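The Marble Counter Is a Bad Deal

My sister-in-law got three quotes for a new kitchen in June, and all three came back with marble. She had not asked for marble. She had asked for somewhere to roll out pie dough and a drawer that closes. The salesman at Brumeck told her buyers "expect stone now," and the cheapest slab he would show her added $727 to the price before anyone had cut a hole for the sink.

I would like to know who these buyers are. I have sold two houses and bought three, and I have never heard anyone walk away from a place over the counters. People walk away over the roof, the schools and the smell in the basement. Yet every listing in my part of Steton leads with the same pale stone, and every remodeling magazine treats it as settled.

Marble stains. Lemon juice dulls it, red wine gets into it, and a dropped can will chip the edge. Fans of the stuff call this "patina," a word I have never heard used about a scratched car. The care sheet from Hoekstra, whose sealer my neighbors swear by, runs to 12 pages. My laminate came with a sticker.
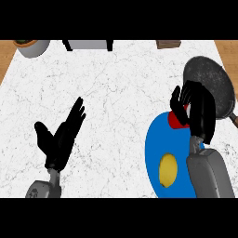

White marble with faint gray veins, the look now sold as standard.

The usual defense is that stone lasts. Maybe so, but kitchens don't. The same people who tell you marble is forever will be back in ten years to tell you it looks dated, as they did with granite – and with tile before that. A counter that could survive a century is not much use if it goes in the dumpster with the cabinets.

Margaux Lefèvre, who ran a bakery in Balora for years, once told me she liked marble for pastry and nothing else. She kept one small slab for that and did the rest of her work on plain wood, scrubbed every night. That sounds about right to me. Buy the slab. Keep it in a cupboard. Take it out when there is dough.

My sister-in-law signed for the marble anyway. The drawer still sticks.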